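4.2 Does temp music explain the sameness?

The usual complaint about recent film scores is that they sound alike, and the usual culprit is the temp track. An editor lays existing music under a rough cut, the director gets used to it, and the composer is hired to write something close to it. Khalaf made this case first and most of the later writing repeats it. We doubt that the evidence can carry the claim.

Start with the sample. Khalaf had 50 features, all of them chosen after critics had already called their music derivative. A study that picks its films this way will find derivative music whether or not temp tracks had anything to do with it. The Plakley listening test is larger, with 955 paired cues, but its listeners were told beforehand that each pair might be a temp cue and its replacement. We would expect people given that hint to hear a likeness. 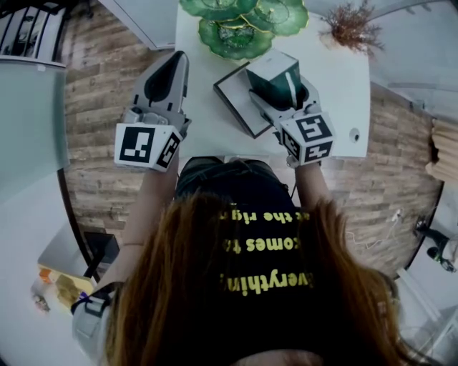
Bilal Hijazi replied to our February draft that composers themselves say they are boxed in, and that it is a bit rich to wave away the people doing the job. We take the point, though not as far as he does. A composer whose score was poorly received has a motive to blame the temp, and one whose score was praised is seldom asked. Interviews tell us how composers talk about temp music. They are weak evidence of what it does to the notes on the page.

A better test would compare films cut with a temp track against films cut without one, matched for genre and budget. The Homlow cue sheets come closest. They list almost 2000 cues and note for each whether temp music was in place when the composer started work. Going through them, we found 900 cues where this note was clear enough to use. The rest were blank or contradicted each other, and we left them out.

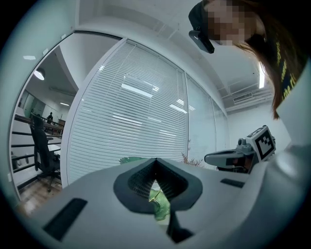
Figure 3. Hand-held gripper, view over the two fingertips, with a green leafy piece between them.

Within the usable cues, tempo did follow the temp track. This is hardly a surprise, as both pieces of music have to fit the same cut. Harmony and instrumentation are more interesting, and there the picture is muddy. Cues written against a temp were no more likely to share a chord pattern with other films in the same genre than cues written without one. Brass and low drums turned up in action scenes either way. If temp music were the main cause of the sameness, its absence ought to make some difference to the colour of the score, and we could not find one.

Ivlow's answer is that composers have soaked up the temp style and now produce it unprompted. Perhaps so. But the theory then predicts sameness with a temp track and sameness without it, and we can't think of a result that would count against it.
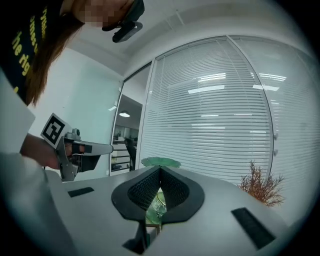 Figure 4. Wide view over a gripper's black fingers, with a person leaning in at upper left holding a second gripper.

Schedule is a duller explanation and has had far less attention. The Homlow sheets give delivery dates for only a handful of titles, too few to test it here.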